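Fórum Vurau > Manipulação e aprendizagem > Coleta de demonstrações

Tópico: Coleta com garras de mão: quantas demonstrações antes de mudar a cena?

henk_garra
Membro
março, 09:12

Bom dia a todos. Peço desculpa desde já pelo meu português, aprendi a língua em adulto e ainda escrevo devagar.

Estou a preparar um conjunto de demonstrações para uma política de imitação, com tarefas pequenas sobre a mesa: pegar num objeto, pôr dentro de um copo, tirar do copo, passar de uma garra para a outra. Uso duas garras de mão com marcadores para o rastreio, e depois a trajetória é convertida para os dois braços. O projeto interno chama-se Henare, se alguém encontrar esse nome nos meus outros tópicos.

Tenho 23 episódios bons da tarefa do copo e a minha dúvida é de método. Devo continuar com a mesma disposição até ter um número grande, ou devo mudar a posição do copo e os objetos desde o início? O meu plano era gravar 1.000 episódios com a cena fixa e só depois variar. Um colega do laboratório acha que isto é tempo deitado fora. Eu não tenho a certeza.

A lista de passos que sigo em cada sessão, para poderem criticar:

1. Ligar o rastreio e esperar que os dois marcadores estejam estáveis. Se um deles salta, não começo.

2. Pôr os objetos no sítio e dizer em voz alta o nome da tarefa, para ficar no áudio.

3. Fazer a demonstração sem pressa. A garra da direita trabalha no copo e a da esquerda fica de lado, aberta, pronta para receber.
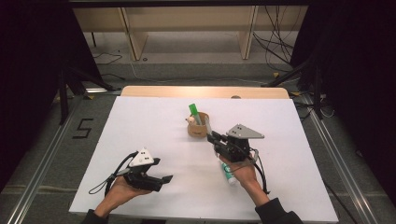
4. Voltar à posição neutra e fechar o episódio com o pedal.

5. Marcar logo se o episódio é bom, mau ou duvidoso. Se deixo para o fim do dia já não me lembro.

Agradeço qualquer comentário, também sobre os passos.

placa_de_ensaio
Membro veterano
março, 09:47

O teu colega tem razão. Mil episódios com o copo no mesmo sítio ensinam ao modelo uma trajetória e mais nada. Afastas o copo um palmo e a garra fecha no ar. Varia já a partir do episódio 24.

E outra coisa: superfície branca, limpa, luz igual em todo o lado. É confortável para começar, mas o modelo nunca viu uma mesa com coisas. Eu punha distratores.

mlopes_rastreio
Membro
março, 10:05

Discordo em parte do placa_de_ensaio. Para a primeira fase eu quero a cena fácil. Se a política falha numa placa branca com um copo ao meio, sei que o problema está nas ações ou na sincronização. Se falha numa mesa cheia, não sei nada. Já perdi um mês por causa disto.

Eu faria um lote pequeno e fixo, treinava, via o que dava, e depois variava.

henk_garra
Membro
março, 10:31

Obrigado aos dois. mlopes, quando diz "lote pequeno", quanto é pequeno? Para mim esta palavra é difícil, porque li pessoas que chamam pequeno a 2.000.

mlopes_rastreio
Membro
março, 10:40

Eu usei 26 para o teste de sanidade. Não serve para uma política útil, serve para ver se a rede consegue decorar os episódios e se a reprodução no robô bate certo com o que a mão fez. Se nem decora, para tudo.

quinta_junta
Membro
março, 11:18

Vou falar dos passos, que ninguém comentou.

O passo 3 preocupa-me. Na foto tens um tubo branco de tampa verde seguro na mão direita, por baixo da garra, enquanto a garra vai ao copo. Fazes isso nos episódios todos? Se o tubo aparece na câmara quando a mão o segura, o modelo vê um objeto que no robô não vai existir, porque o robô não tem palma nem dedos humanos. É o tipo de pista que estraga tudo sem se notar nas curvas de treino.

E o cabo. Dos dois lados há uma volta de cabo preto pendurada por baixo da garra. No robô o cabo passa por outro lado, imagino.

henk_garra
Membro
março, 11:52

quinta_junta, é uma observação muito justa. Fui rever os episódios. O tubo está na mão em alguns e noutros não, portanto nem sequer sou coerente. Vou marcar esses como duvidosos e repetir.

Sobre os cabos, o robô tem os cabos presos ao longo do antebraço, sim. Pensei em recortar a parte de baixo da imagem, mas tenho medo de perder a ponta dos dedos da garra quando trabalho perto do corpo.

placa_de_ensaio
Membro veterano
março, 12:10

Não recortes. Prende o cabo ao antebraço com velcro e passa por dentro da manga. As mangas escuras ajudam, já agora, o cabo preto desaparece contra elas.

Em relação ao lote fixo, continuo a achar um erro. O teste de sanidade do mlopes faz-se igualmente bem com dados variados. Decorar é decorar.

mlopes_rastreio
Membro
março, 12:26

Decorar é decorar, mas a reprodução não é. Quando reproduzo um episódio no robô tenho de pôr a cena igual à gravação. Com cena fixa faço isso uma vez. Com cena variada faço uma vez por episódio e engano-me sempre num centímetro. Não estamos a falar da mesma coisa, parece-me.

placa_de_ensaio
Membro veterano
março, 12:33

Está bem, para a reprodução dou-te razão. Para o treino não.

ulel_utilizador
Novo membro
março, 14:02

Entro só para perguntar que programa usam para marcar os episódios. Nós usamos o Ulel e ele não deixa mudar uma etiqueta depois de exportar, temos de voltar a exportar tudo. É assim com toda a gente ou configurámos mal?

quinta_junta
Membro
março, 14:20

É assim. Guarda as etiquetas num ficheiro à parte, com o número do episódio, e junta só no carregador de dados. Mas abre um tópico novo, que este já tem duas discussões.

henk_garra
Membro
março, 15:44

Resumo do que vou fazer, digam-me se entendi mal alguma coisa.

Completo o lote fixo até 26 e paro aí. Reproduzo todos no robô e comparo com a trajetória das garras. Depois começo a mudar a posição do copo em cada episódio, e os objetos dentro do copo de vez em quando. Agora tenho um marcador verde, uma figura branca pequena e uma haste cinzenta clara, e percebo que o marcador verde em pé na parte de trás é sempre a coisa mais visível. Se ficar sempre ali, a rede pode usar o marcador como bandeira para encontrar o copo.

A mão que não segura a garra pelo punho fica sem nada. Quero dizer: nenhuma mão vai segurar mais nada além da garra. Desculpem, a frase saiu torta.

Os distratores ficam para uma segunda fase. placa_de_ensaio, sei que não concorda.

placa_de_ensaio
Membro veterano
março, 15:58

Não concordo, mas o plano é razoável. Só acrescento: quando mudares a posição do copo, não escolhas tu. Uma pessoa a escolher "ao acaso" põe sempre perto do meio. Sorteia numa grelha e põe onde o sorteio mandar, mesmo que seja um canto desagradável para o braço.

mlopes_rastreio
Membro
março, 16:11

Isto da grelha assino por baixo. E verifica antes se o braço chega aos cantos. Com a mão humana chega-se a tudo, e na Farkgate tivemos mais de um terço de um lote deitado fora porque o pulso do robô não fazia aquele ângulo.

henk_garra
Membro
março, 16:30

Isso eu não tinha pensado. Vou marcar primeiro os limites de alcance dos dois braços na placa, com lápis fraco para não aparecer na imagem, e faço a grelha só dentro dos limites.

Uma última pergunta para quem tem duas garras: quando a esquerda não faz nada na tarefa, deixam-na parada no ar ou pousada fora da vista? Eu deixo no ar, com a mão virada para cima, e ao fim de uma hora começa a tremer um pouco. Não sei se este tremor entra nas ações.

quinta_junta
Membro
março, 16:49

Entra. Nós pousamos o antebraço na borda da mesa e filtramos as ações abaixo de um limiar. Vê também se o rastreio não perde o marcador com a garra nessa orientação. Com a nossa perdia.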